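Our group (Fadi Abu Hammour, Loan Bùi, Ylva Hovland) set out to test a claim we kept hearing in class: that taking old desktop towers apart by component is worth the time it takes. We are less sure of that now than we were in October.

## What we looked at

The school store had 209 retired towers listed. We opened 65 of them and wrote down which parts came out without cutting or prying. Most write-ups we read treat the hard drive as the easy part. That holds for cases with plastic caddies, where the drive and its holder lift out together. It doesn't hold for the older cases with screwed-in drives, and those took up most of our Friday sessions.
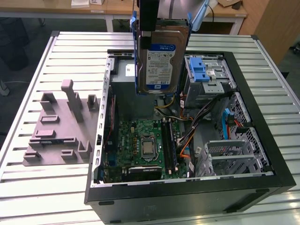

Why did we record the drives separately from the rest of the parts? A drive may hold personal files, so it has to be wiped or destroyed before anything else is decided about it, and that time belongs in the total.

The tower with the blue drive caddy and the silver optical bay was one of the friendlier layouts – open the side panel and most of what you want is in reach. Even so, cables run through the middle of the case from the power supply, and any time estimate that leaves out cables is too hopeful. The guide we followed, from Clidico, leaves them out.

## Doubts

Our logged total was 2,014 minutes. Bülent Tuncer, who checked our sheet, found three towers entered twice, which we corrected. He also asked if we got faster with practice. Probably, but we didn't record the order of the cases, so we can't show it.

We also never tested whether the removed memory works. Calling it "recovered" in our first draft was generous – "removed" is the word we use in the tables.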